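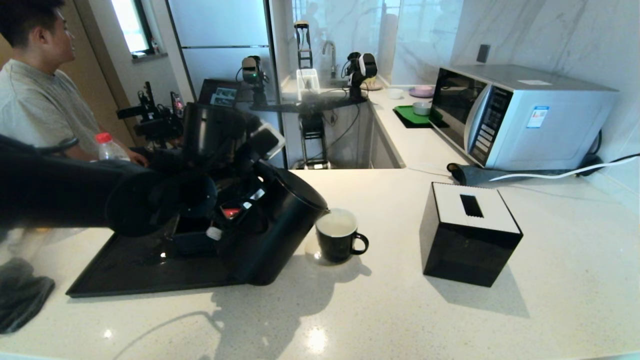 Most equipment requests I have read put the arm on the first line and the price of the arm next to it. The rest of the sheet is short: a gripper, a laptop, shipping, maybe a line that says "misc." I sat on the purchasing side of a small research building for six years, and I think this is the wrong way to write a budget for a robot that is supposed to work in a kitchen or anything like one.

The arm is the part you can get a quote for, so it gets the attention. What decides whether you have a working setup by spring is the counter, the floor, the outlets, the cables, and the hours of the people standing next to it. Those are hard to quote, and they go missing.

At Clurkmont we had two groups ask for money in the same February. Henrik Heitmann's group wanted two arms and the full sensor package. Zuzanna Chmielewska wanted one arm, a stretch of real countertop with cabinets under it, and a person's time for 200 hours. Her request looked thin next to his. It was funded second and was running first. His arms sat in their crates while the building argued over which room had a floor that could take the mounts and who would pay for the electrical work.

I don't blame Heitmann. The form we gave him had a box for hardware and no box for a room.

So what should go on the form? I would ask for these four things before anyone talks about which arm to buy.

1. The space, measured and priced. If the job is pouring from a kettle, then you need a counter at counter height, with enough depth behind it for the things that live on counters. A lab bench is a different height and usually too clean. Get a price for the counter even if you plan to borrow one, and write down who you are borrowing it from and until when.

2. Power and cable. Count what plugs in, then price the runs, the clips and the covers. A second arm means a second set of everything. On our last three projects this line came in at about double the first guess, and every one of those guesses was made by somebody who had never had to route a cable past an appliance and still leave the arm room to swing.
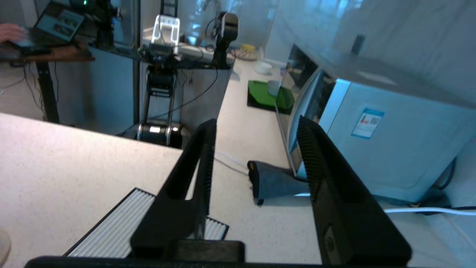

3. The person at the laptop. Somebody has to watch the views come in, stop the run, reset the objects and start again. If that person is a student, the cost is hidden in a stipend. It is still a cost. Dagný Bergmann keeps a log of this at Clanamholm, and in her last quarter she spent 90 hours on resets alone. She had budgeted none.

4. Wear. Fingers get scuffed, pads come loose, and mugs break. Put in a number for spares and another for ordinary household goods, and don't let the second one be paid out of someone's pocket. I have seen a good technician, Oliwia Nowakowski, carry a shopping bag of cups in from her own car because the purchase order for cups would have taken longer to approve than the one for the wrist camera.

There is an argument against all this, and Oliwia Bednarek at Skuvunby has made it to me more than once. She says that if you load every request with rooms and hours, the small groups never get started, because the total frightens the people who sign. She would sooner see an arm bought cheaply and bolted to whatever is at hand. I take the point. A bad setup does teach you what a good one needs. But the signers are going to pay the full amount either way, and I think they should see it in March instead of being asked for it piece by piece through the fall. 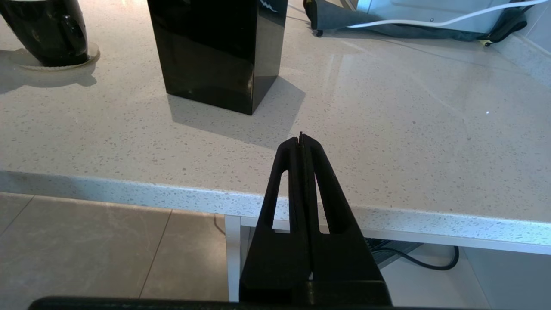
My other complaint is about grippers, and it comes down to the order of purchase. Groups pick a gripper from a catalog and then go looking for objects it can handle. It should go the other way. Put the objects on the counter first and leave them there for a week. A plain pair of black fingers that close to a narrow tip may do nearly all you need, and you won't know until you have tried it on a handle, a lid and a cloth. If it fails on one of them, you have a reason to spend more and you can write the reason down.

When the Urbańczyk fund opens its next round, the form will have the same box for hardware that it had last time. I have asked for a second page. Until there is one, attach your own, and put the room at the top of it.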